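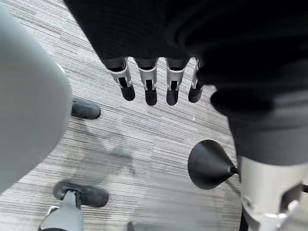

The indoor off-road track at Temham runs its winter series on carpet, and the man who looks after the surface also builds shock absorbers for other racers in the evenings. He has been racing 1/10 scale buggies there since the club moved out of its old hall. He prefers carpet to dirt for one reason, he says, and that is repeatability. "You can change one thing on the car and go back out, and the track is the same as it was." The club's carpet is plain black. A grey striped carpet like the one in the photo would drive him crazy, he says, as he would be looking at the lines and not at his car.

He asked that his name be left out, as he sells a few parts under the Trallard label and does not want this to read like an ad. We talked in the pit area between heats.

His own car this season is a Jestside two-wheel-drive buggy that he bought as a used roller. It came with a cracked rear tower and the wrong hubs. "I knew about the tower. I did not know about the hubs." He replaced both and then left the car alone for a month, driving it with the kit setup to see what it did.

What it did was push in the middle of the corner. Most people at the club would have gone to a softer front spring. He changed the oil first. "Springs are quick to swap, so that's what people swap. Then they have a box full of springs and the car still pushes." He went lighter in the front shocks, kept the kit spring and moved the battery forward one slot. The car has stayed that way.

He rebuilds shocks more often than most. The seals on carpet cars last fairly well, he says, but the oil gets dirty and the bladders take a set. He bleeds each one by hand, lets it stand overnight with the cap off, and checks it against its partner before it goes on the car. "If the left one and the right one don't feel the same, there's no point in tuning anything."

The motor and speed control came out of an older car. He keeps a notebook with gearing, temperatures and run times, and he is on pack number 314 by his own count. He has been through two speed controls in that time. One failed from a bad solder joint that he admits was his.

On tires he is less patient. The series uses a control tire from Olivares, and he thinks the rule was overdue. Before that, racers were showing up with several sets and gluing fresh ones at the table. "It got expensive for the kids. Now you buy a set and you run it." He would like to see the same rule for the four-wheel-drive class, but that has not come up for a vote.

The series finishes in May, after which the carpet gets rolled up and the club goes outside. He plans to sit out the first outdoor races and work on a truck. It needs a center diff and a body. He has the diff.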